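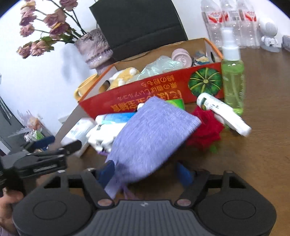
Packing staff at Woston to train the machines, with jobs guaranteed for two years only

WOSTON. The Woston Packing Workers' Association today responded to Workent's announcement that it will bring automated picking to its gift and household returns floor, where 400 people sort, bag and box mixed goods by hand.

Since January, staff on the late shift have spent part of their hours working with hand-held grippers in place of their fingers. The recordings are meant to teach a system called Brunton to do the same work. Workent describes this as "a new skilled role." The association notes that it pays the same as the old one.

"They say the robot will take the dull part of the job and leave us the interesting part," said Maxine Waaka, who chairs the association. "I have asked three managers which part is the interesting one. I am still waiting for an answer."

The goods are awkward. A single order can mix soft drawstring pouches, plush toys, tubes, artificial flowers and spray bottles, and cloth changes shape every time it is picked up. Workent says Brunton will handle 800 items an hour. Its supplier, Zukonska, has not said how many of those will be soft, or who will step in when a ribbon catches. Members expect it will be them.

Jeferson Assunção, a packer on the late shift, has used the grippers since the program began. "It's slower than my hands and my wrists feel it by the end of the night," he said. "I don't mind learning it. I'd like to know what I'm learning it for."

Workent has promised no layoffs for 2 years. The promise does not cover agency workers, who make up almost 100 of the people on the floor, and it says nothing about hours.

The association does not oppose the equipment. It is asking for a higher rate for time spent on recordings, a limit on gripper use in any one shift, and a written say in how picking targets are set once Brunton is running. It also wants the test results shared with staff, including the failed picks.

A meeting with Workent management is set for Friday at the Woston site. Members from both shifts may attend on paid time.

Press contact: Maxine Waaka, Woston Packing Workers' Association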